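Ticket 3336 – Presine print service, Nidby office
Status: Resolved
Opened: 26/07/2026
Priority: 2

Reported fault
Colour pages sent to the Sugden printer on the first floor come out with greens far too dark. Black and white jobs are fine. The same file printed from the ground floor machine looks normal.

Checks carried out
Printed the built-in test page from the printer's own menu. Colours correct, no banding. Toner levels all above 60 per cent. This rules out the drum and the toner.

Printed the same test page from a Gemine workstation. Greens dark again. The fault is therefore between the workstation and the printer, most likely in the driver or the colour profile.

Removed and reinstalled the driver. No change. Restarted the print service and cleared the queue, which still held two stuck jobs from February. No change.

Asked the user for the file that showed the fault. One page has a single picture with a green sphere, so it was used for all further test prints.

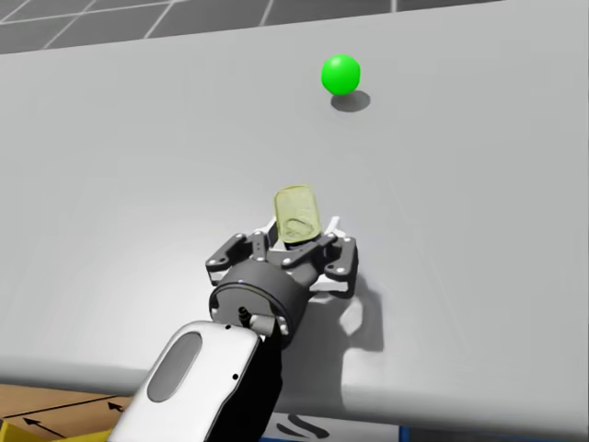
Check the green sphere: lighter at upper left, deeper along the lower and right sides.

On the faulty prints the two shades of green merged into one. Exported the page as a PDF and sent it straight to the printer's address, missing out the print service. Output correct.

Cause
The queue on the print service had the wrong paper profile set (coated instead of plain). Every colour job sent through it was converted twice – once by the application and once by the queue.

Fix
Set the queue profile to plain and turned off colour conversion on the service. Reprinted from two workstations. Greens match the ground floor machine. Change took around ten minutes, no downtime.

Follow-up
Other Presine queues at Nidby still to be checked for the same setting. Logged as a separate task. User has confirmed the fix, ticket closed.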